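Hultley fans: is the new turf field worth it?

Print this page | E-mail this thread

bleacherbum48
Athletic department says the new turf at Hultley will pay for itself through playoff gates. They want 4000 people at every home playoff game. Am I the only one who doesn't buy it?

runitagain
You're not. Last year's opener against Brundau drew 3833 and that was homecoming, with perfect weather and a band on each side. A first-round game in cold rain gets half that.

OldLeftTackle
Half is harsh. The Lusberg game had people standing three deep along the fence. Win and they show up.

bleacherbum48
Standing three deep on one side. The visitors' side was mostly coats and blankets saving seats for no one. I was there.

puntgod
Forget the gate, I want to know who signed off on Chaimongkol Field Systems. Their bid came with a 48-page brochure and not one line about drainage. Grass was never our problem. The low corner by the south end zone was, and you can put any carpet you like over a swamp.

OldLeftTackle
The drainage is in the bid. Page two of the addendum. Read it before you trash it.

puntgod
I read it. It says "existing drainage to be evaluated." Evaluated is a word that costs nothing.

runitagain
lol he's got you there

OldLeftTackle
Fine, it's vague. I still say our kids tear up fewer ankles on a level field. We finished last season with two healthy running backs and a freshman safety taking handoffs.

bleacherbum48
Is there any proof of that, or is it what the salesman said? Every school that buys turf says the same thing the first year. 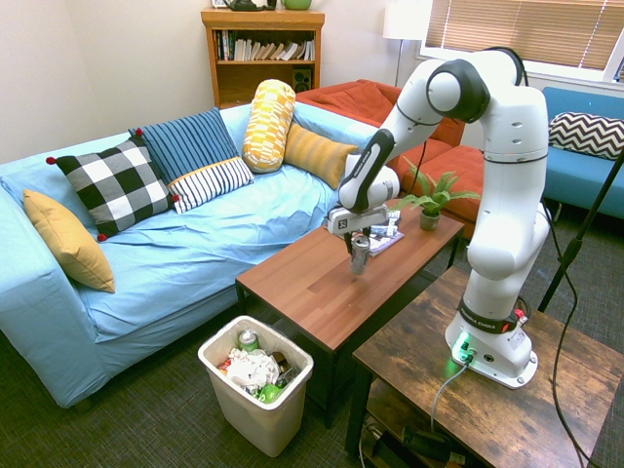 WHAT I'D WANT TO SEE BEFORE THE VOTE

1. Real gate numbers for the last few playoff games, home and away.
2. A drainage plan with a price on it.
3. What happens to the 300 season ticket holders whose seats get moved.

puntgod
Add replacement cost. Turf wears out -- they never put that in the brochure.

OldLeftTackle
I'd sign that list. Still voting yes.

runitagain
I'm a no until I see number two.

Print this page | E-mail this thread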